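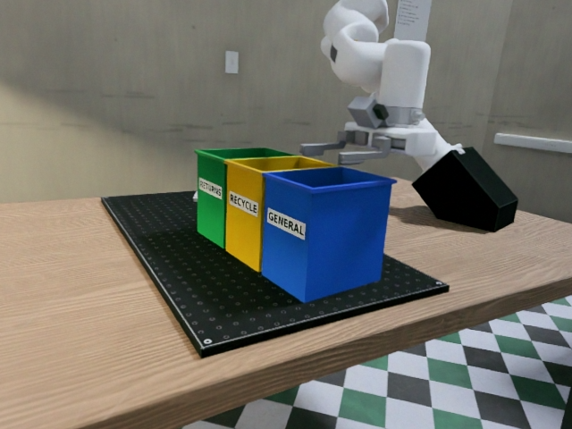

Open-topped bins in a row on a black perforated base plate. Computer rendering.

Private water supply testing moves to new schedule

Households in the Fendia valley that draw drinking water from a well, spring or borehole will move to a new sampling schedule in August. The change applies to all 141 private supplies on the district register, including those serving a single dwelling.

Under the present arrangement, samples are taken once a year on a date agreed with the occupier. The new schedule provides for 2 visits a year, one in late summer and one in late winter, so that results are available for both low and high groundwater. Each visit will cover coliform bacteria, E. coli, nitrate, lead, pH and turbidity. Iron and manganese will be added where the supply comes from a borehole.

Analysis will be carried out at the Munro laboratory in Zindis, which took over the district contract in the spring. Bacteriological samples must reach the laboratory on the day they are taken. For this reason no collections will be made after 2 pm, and occupiers at the upper end of the valley will be offered morning appointments only.

"The main fault we find is at the wellhead," said Catherine Cairns, who manages the sampling programme. "A cracked cover or a missing seal lets surface water in after heavy rain. One sample in a dry month will often miss it."

The charge for a single dwelling is set at £16 per visit. Supplies that serve rented property, holiday lets or food businesses will be charged at the commercial rate, which has not changed. A repeat sample following a failed result is free if it is taken at the same tap.

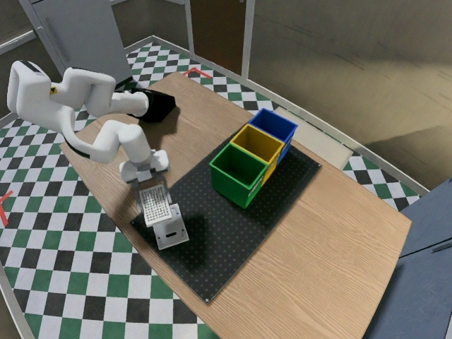
A flat perforated plate held above a small white stand. Computer rendering.

Results will be issued through the Wurnoteo online service. Occupiers who do not use the service can ask for a printed report by ticking the box on the appointment letter. A failed bacteriological result will be notified by telephone, followed by written advice on boiling water and on disinfecting the supply. Chemical results take longer and will be reported separately.

Supplies with a storage tank of more than 2000 litres will also have the tank inspected at the first visit. The inspector will check the lid, the overflow screen and the inlet, and will record the depth of any sediment. Occupiers are asked to clear vegetation from the access hatch beforehand. Tanks that have to be entered for cleaning should be left to a contractor with confined space training.

Archie Dunbar, whose spring supplies three cottages above Zindis, said the second visit was reasonable but the time limit would be awkward. "The track floods in February. If they can't get up before noon they will have to come another day."

Cairns said missed winter visits would be rebooked at no extra cost. Appointment letters will be sent out in order of postcode, starting with the lower valley. Changes of occupier or supply type should be reported before the letter arrives, using the reference number on the last report.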